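Festival short film program
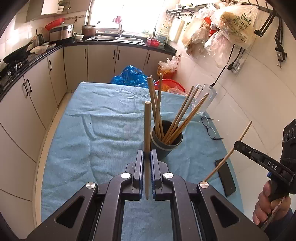 What is a short film program at a festival?

A group of short films shown one after another in a single screening, under one title and on one ticket. Most run between 70 and 100 minutes in total, which is close to the length of a feature.

A short film program (also called a shorts block, shorts package or shorts bill) is the usual way for film festivals to present short films to a paying audience. A single short is rarely long enough to fill a slot in a theater, so several are put together by a programmer and projected as one show. The practice is found at general festivals, where shorts are a side section, and at festivals given over entirely to short work.

Length and number of films

Festivals set their own limit on what counts as a short. Limits of 15, 20, 30 and 40 minutes are all in use. The Sasberg Short Film Days accept films of up to 21 minutes, a figure kept from the festival's first year, when it was the longest running time that would fit on one reel of the projector then in use. Vallanmont allows 30 minutes for fiction and documentary and has no lower limit for either.

The number of films in a program depends on how long they are. A program of animation may hold a dozen titles, while one made up of longer fiction may hold only 4. Programmers tend to avoid placing two films of more than 25 minutes in the same block, and a very long short is sometimes paired with a feature instead.

Selection

Films reach a festival by open submission, by invitation, or through distributors and film schools. Submissions are normally made online and often carry a fee. A first round of viewing is done by a group of pre-selectors, each of whom sees part of the total. Films that get a high enough mark go on to a smaller group, which makes the final choice.

The gap between the number submitted and the number shown is wide. In a typical recent year Vallanmont received 700 short films and screened 21 of them in competition. Smaller festivals may have better odds but also get fewer films with a premiere still available. Many festivals ask for a national or regional premiere, although the rule is applied less strictly to shorts than to features.

A film may be turned down for reasons that have little to do with its quality. It may repeat a subject already covered by another title, or be too long for the space left in the only program it would suit. Programmers at some festivals keep a reserve list and draw on it if a film is withdrawn.

Grouping

There are several common ways of sorting the chosen films into programs.

By theme. The films share a subject or a mood, such as work, family, migration or the sea. Thematic programs are easy to describe in a brochure and are common at general festivals. The theme is often decided after the films have been picked, and titles of this kind can be loose enough to cover almost anything.

By form. Animation, documentary, fiction and experimental work are each shown separately. This suits audiences who follow one type of film, and it makes life simpler for juries that have to compare like with like.

By country or region. A national program may be put together with the help of a film agency or an embassy. Festivals also use the heading for local work, which tends to sell well, as cast and crew bring friends and relatives.

By audience. Children's programs are kept short, usually under an hour, and are divided by age. Late-night programs collect horror, comedy and anything with strong content.

Numbered programs. The competition is split into Program 1, Program 2 and so on, with no stated link between the films. Sasberg has used numbers from the start. Its programmers aim for a mix of forms in every block, so that each of the four competition programs can be seen as a sample of the whole.

Running order

The order of films within a program is treated as a job of its own. The opening film is commonly brief and easy to follow, which also allows for late arrivals. Longer or more demanding work is placed in the middle or just past it. The last film is often the one expected to get the strongest response from the audience.

Other points are considered as well. Two films in black and white, or two with very little dialogue, are usually kept apart. A comedy is seldom put straight after a film about a death. Sound levels also matter – a quiet film can suffer badly after a loud one – and projection staff may adjust the volume between titles. Some festivals leave a few seconds of black between films, and others run a card with the title and country of the next.

Filmmakers do not as a rule have a say in the order. Requests to be moved from the opening slot are fairly common and are generally refused.

Presentation

A program is often introduced by the person who put it together. Filmmakers who are present may be called up before the screening, after it, or both. When many are attending, a joint question session at the end can be hard to run well, since one or two films tend to draw most of the questions. Gemeo, a shorts-only festival held each July, dropped the joint session and now holds a separate talk in the theater café on the following morning.

Digital files are now the normal format. A festival may join all the films into one playlist on the theater server, with tests run beforehand for picture shape, sound and subtitles. Screening from film prints continues at a small number of events, mainly for archive programs.

Awards

Shorts in competition are judged by a jury of three to five people, who may sit with the public or watch separately. Prizes can be cash, equipment hire, lab services or a place at a training course. Certain festivals are also able to put their winners forward for larger national awards, and this has a clear effect on the number of submissions they get.

Audience awards raise a particular problem. If each viewer sees only one program and votes for a favorite in it, a film in a weak program has an advantage over an equal one in a strong program. A film in a larger theater also collects more votes. Vallanmont answers this by having viewers score every film from one to five and by comparing averages. Sasberg gives a separate audience prize for each program and has no overall winner.

Attendance

Shorts programs draw smaller crowds than features at most general festivals and are often placed in the smaller rooms. The Nzioka theater in Sasberg, which houses all of that festival's competition screenings, has 200 seats. Each program is shown twice, once in the afternoon and once in the evening, and the evening screening is normally the fuller of the two.

At shorts-only festivals the pattern is different. Passes make up a large share of admissions, and pass holders may see three or four programs in a day.

Criticism and coverage

Reviews of short films are less common than reviews of features. When newspapers and magazines do cover them, the program is often reviewed as a unit, with a line or two on each title. Filmmakers have objected that this turns their work into an item on a list. Reviewers have replied that space is limited and that most readers will have no chance to see the films outside the festival.

Thematic grouping has also been criticized. A film placed under a heading such as "Home" or "Borders" will be watched with that word in mind, whether or not it fits. Supporters of the method say that a heading helps people choose between programs when they know none of the directors.

See also

Anthology film
Film festival
Omnibus screening
Supporting program

This page was last edited on 4 December 2019.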